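Gardale to Sirkberg, low light

Last updated: Feb 14, 2026

The road between Gardale and Sirkberg. The route is mostly narrow and unlit, and the survey covers surface, markings and roadside features. Section numbers follow the county sheet.
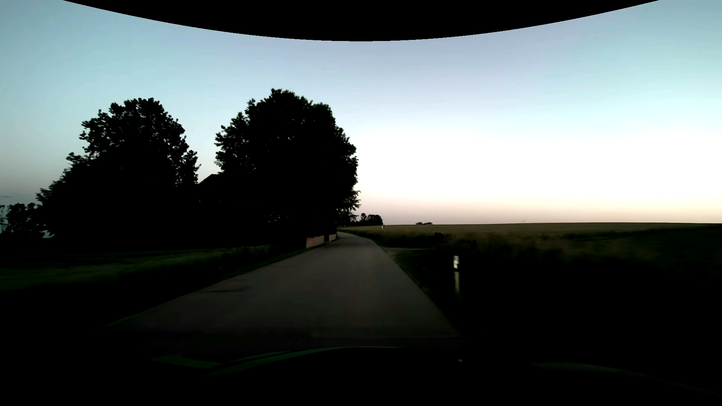
Section 12 is the older alignment. The pavement was laid over a farm lane and never widened, so passing depends on the field entrances. Sight distance into the bend is limited on the left by two large trees and, at the foot of the right-hand trees, by a low roadside wall. Wall height still has to be entered on the sheet.

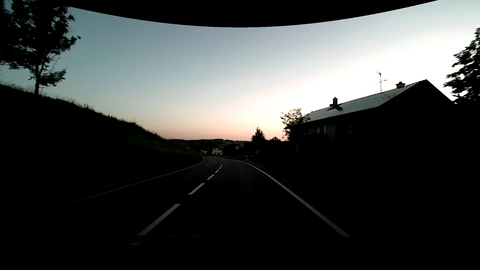

Tadhg Ó Dubhghaill

Section 36, two lanes. Dashed center line, solid edge line on both sides. The right edge line is thick and easy to follow up to the bend by the white house. The left one is faint in the near part, at the foot of the embankment, and is listed for repainting in June. Grass on the slope is cut once a year. Sections 40 and 66 are on the next page.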